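The Farnodau Linen-Blend Tablecloth, Seven Months In
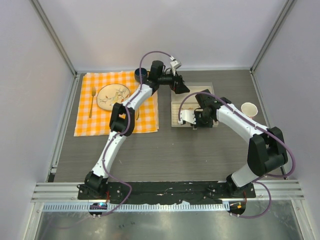
I have been meaning to write this one up since July, when I finally gave up on the old cotton cloth my aunt passed down to me (lovely thing, but more darning than cloth by the end) and ordered the Farnodau in the orange-and-white check. I went back and forth for weeks between this and the Ahmadpour, and I'm glad I waited, even if my family got very tired of hearing about hems.

First, the fabric. It's a linen and cotton blend, and it has that nice dry, slightly nubbly hand that linen has, without being so stiff that it stands up on its own at the corners. It came folded in a flat paper sleeve with creases you could have cut bread on! I ran it through a warm wash and hung it over the banister while it was still damp, and most of those creases dropped out by the evening. The stubborn one down the middle took a hot iron and a good deal of steam. It has never come back as badly since, so I think it was just the result of sitting in that sleeve in a warehouse.

Shrinkage was my big worry, having been burned before. I bought the size up, and I would tell anyone to do the same. It lost a little in length over the first couple of washes and then settled down. If your table is on the long side and you like a generous drop at the ends, don't trust the size printed on the label. The drop on mine is now a bit shorter than I'd pick for a holiday dinner, but for everyday suppers it's just right, and it stays out of people's laps.

Now, stains. We are not a tidy household. There has been beet soup, there has been turmeric, and there was an evening with a gravy boat that I'd sooner not go into. The soup came out with cold water and plain dish soap, as long as I got to it right away. The turmeric did not come out, not entirely, though a couple of sunny afternoons on the line faded it to a pale yellow smudge that I now cover with the bread basket. Candle wax lifted off easily with a brown paper bag and a low iron, the way my mother always did it.

The hem deserves its own paragraph, I think. It's a proper mitered hem, wide and flat, and the stitching is small and even on all four sides. One corner did start to open up after a few months, where it catches on the back of a chair, and I put in a few stitches by hand one night in front of the television. I wrote to Farnodau about it, mostly out of curiosity, and they offered me a replacement, which I thought was decent of them. I kept the one I had. I'd already gotten fond of it.

I should say a word about the Sekley pad I bought to go underneath. It's the thin felted kind, and it keeps the cloth from sliding around when somebody leans across for the potatoes. It also quiets the dishes down nicely. It smelled a little of the factory when I unrolled it, so give it a night by an open window before you put it to use. You can trim it with ordinary kitchen scissors, and mine has been trimmed twice (I measured wrong the first time, and then a little wrong again).

As for what I don't care for: the white in the check shows every drop of coffee, and the care tag is sewn right where it flips out at the corner, so I snipped it off and tucked it in the linen drawer. I also wish they made matching napkins. The ones they sell are a shade grayer, and once you've noticed, you can't stop noticing.

Would I buy it again? Yes, probably in the darker blue, and again in the bigger size.

Posted 2020-01-29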